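Temba 탁상형 로봇 팔 설치 안내서
4장. 첫 작업 설정: 블록 정리

3장까지 마쳤다면 Temba는 이미 기둥에 고정되어 있고, 전원이 들어와 있고, 여러분은 나사 한 개가 남은 것을 보고 불안해하고 있을 것입니다. 남은 나사는 예비품입니다. 두 개가 남았다면 3장 6단계로 돌아가십시오.

이 장에서는 조리대나 작업대 위에 흩어진 블록을 집어 통에 담는 작업을 설정합니다. 다섯 살짜리도 할 수 있는 일이지만, 다섯 살짜리는 시킨다고 하지 않으므로 제품의 존재 이유는 충분하다고 봅니다.

4.1 시작하기 전에

필요한 것:
Temba 본체와 그리퍼(3장에서 조립한 상태)
Murnov 제어 프로그램이 설치된 노트북
폼 블록 한 통. 시판 제품이면 무엇이든 좋습니다
커피 또는 그에 준하는 음료. 단, 로봇 팔이 닿지 않는 곳에 둘 것

주의: 나무 블록이나 금속 블록으로 시작하지 마십시오. 초기 설정에서는 그리퍼가 물건을 떨어뜨립니다. 폼 블록은 떨어져도 조용합니다. 아래층 이웃이 있는 분은 이 문장을 한 번 더 읽어 주십시오.

주의: 유리그릇, 액체가 든 컵, 휴대전화는 작업 영역 밖으로 옮기십시오. Temba는 등록하지 않은 물건을 집지 않습니다. 다만 집지 않는 것과 치지 않는 것은 다른 기능이며, 후자는 4.5절에서 따로 켜야 합니다.

4.2 작업 영역 지정

1. Murnov를 실행하고 왼쪽 메뉴에서 '작업 영역'을 누릅니다. 로봇 이름을 묻는 창이 뜨면 아무 이름이나 넣으십시오. 나중에 바꿀 수 있지만 메뉴가 깊숙이 있어서 다들 처음 이름으로 삽니다.

2. '영역 그리기'를 누르고 화면에 나타난 상판 위에 사각형을 그립니다. 욕심을 내어 상판 전체를 지정하고 싶겠지만, 처음에는 블록과 통이 들어갈 만큼만 잡으십시오.

3. 높이 하한을 2cm로 맞춥니다. 0으로 두면 그리퍼 끝이 상판에 닿습니다. 원목 상판을 쓰는 분은 이 단계를 건너뛴 것을 오래 기억하게 됩니다.

4. '시험 이동'을 누릅니다. 팔이 영역의 네 모서리를 차례로 짚고 돌아옵니다. 이동 중에 삐 소리가 한 번 나면 정상이고, 연달아 나면 영역이 팔 길이를 벗어난 것이니 2단계부터 다시 그리십시오.

참고: 시험 이동 중에는 작업 영역에 손을 넣지 마십시오. 팔꿈치도 손에 포함됩니다.

4.3 통 등록

1. 블록을 모두 꺼내고 빈 통을 영역 안쪽에 세웁니다.

2. '용기 추가'를 누르고 통의 윗부분 테두리를 화면에서 한 바퀴 따라 그립니다. 손잡이가 달린 통이라면 손잡이를 옆으로 내려놓은 상태에서 그리십시오. 손잡이가 입구 위로 서 있으면 Temba는 입구가 두 개라고 판단하고 둘 중 작은 쪽을 고릅니다.

3. 투명한 통은 '투명 용기' 항목에 표시합니다. 표시하지 않으면 통 안의 블록을 밖에 있는 블록으로 보고 옆면에서 집으려 합니다. 본 설명서의 초판을 쓴 Zsolt Lakatos는 이 장면을 9분 동안 지켜보았고, 투명 용기 항목은 그 뒤에 생겼습니다.

4. '저장'을 누릅니다. 저장하지 않고 창을 닫아도 프로그램은 아무 말을 하지 않습니다. 다음 판에서 고칠 예정입니다.

4.4 블록 등록과 첫 집기

1. 통 옆에 블록을 한 개만 놓습니다. 원기둥보다 직육면체가 쉽습니다. 원기둥은 굴러가고, Temba는 굴러가는 물건에 대해 아직 의견이 없습니다.

2. '물체 추가'를 누르고 블록의 윤곽을 확인합니다. 윤곽선이 그림자까지 포함하면 '그림자 제외' 값을 한 칸씩 올립니다. 조명을 바꾸는 편이 빠를 때도 있습니다.

3. 집는 힘을 정합니다. 폼 블록의 권장값은 24입니다. 최댓값은 100이며, 이 값에서 폼 블록은 다른 모양의 폼 블록이 됩니다.

4. '집기 시험'을 누릅니다. 팔이 블록 위로 이동하여 잠시 멈췄다가 내려갑니다. 멈추는 시간은 고장이 아니라 계산 시간입니다. 이때 팔을 손으로 밀어 도와주지 마십시오. 도움을 받으면 위치값이 틀어져 4.2절로 돌아가야 합니다.

5. 블록이 통에 들어가면 모양이 다른 블록으로 2~4단계를 반복합니다. 색은 따로 등록하지 않아도 됩니다. 아치형 블록은 눕혀 놓은 상태와 세운 상태를 각각 등록해야 하며, 왜 그런지는 Dolletti 고객지원에서도 자주 받는 질문입니다. 위에서 보면 둘은 전혀 닮지 않았습니다.

6. 등록한 블록을 무더기로 쌓고 '연속 작업'을 누릅니다. 겹친 블록은 위에 있는 것부터 집습니다. 서로 기대어 있는 블록은 하나를 빼면 나머지가 움직이므로, 팔이 중간에 멈추고 상판을 다시 살피는 동작을 합니다. 한 개에 약 9초가 걸립니다. 손으로 하면 더 빠르다는 점은 저희도 알고 있습니다.

주의: 연속 작업을 켠 채 자리를 비우지 마십시오. 기둥 아래의 빨간 정지 단추는 사람이 눌러야 작동합니다.

4.5 주변 물건 피하기

1. '설정'에서 '주변 물건 피하기'를 켭니다. 출고 시에는 꺼져 있습니다.

2. 영역 가장자리에 그릇이나 상자처럼 옮기기 귀찮은 물건이 있다면 '고정물'로 등록합니다. 팔은 고정물 위로 돌아서 지나갑니다.

3. 행주나 종이처럼 모양이 바뀌는 물건은 고정물로 등록할 수 없습니다. 등록은 되지만, 누가 행주를 한 번 쓰고 나면 팔은 예전 행주가 있던 자리를 정중하게 피해 다닙니다.

4. 상판 위의 컵은 영역 밖에 있더라도 팔이 지나는 길에서 치워 두십시오. 2월 갱신판부터는 키 큰 컵도 피하게 되지만, 갱신판이 나오기 전의 컵은 여러분의 책임입니다.

4.6 문제가 생겼을 때

팔이 블록 위에서 오래 멈춰 있음: 블록과 상판의 색이 비슷한지 확인하십시오. 황갈색 블록을 나무 상판에 놓았을 때 흔합니다. 밝은 천이나 종이를 깔면 나아집니다.

블록을 집었다가 공중에서 놓침: 집는 힘을 두 칸 올립니다. 계속 놓치면 그리퍼 안쪽 고무에 먼지가 묻었는지 보십시오. 젖은 천으로 닦고 말린 뒤 다시 시도합니다.

블록을 통 바로 옆에 내려놓음: 통을 등록한 뒤에 통이 움직인 것입니다. 대부분은 움직인 적이 없다고 말씀하십니다. 4.3절을 다시 하십시오.

화면에 '오류 없음'이라는 오류 창이 뜸: 닫으십시오.

그 밖의 증상은 Murnov의 '기록 내보내기'로 만든 파일을 첨부하여 고객지원에 보내 주십시오. 기록 파일 없이 "안 돼요"라고만 적은 문의에는 담당자 Abílio Coelho가 기록 파일을 보내 달라고만 적은 답장을 드립니다.

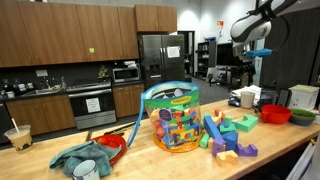 그림 4-1. 투명한 블록 통과 그 옆에 쌓은 폼 블록. 오른쪽 위는 그리퍼.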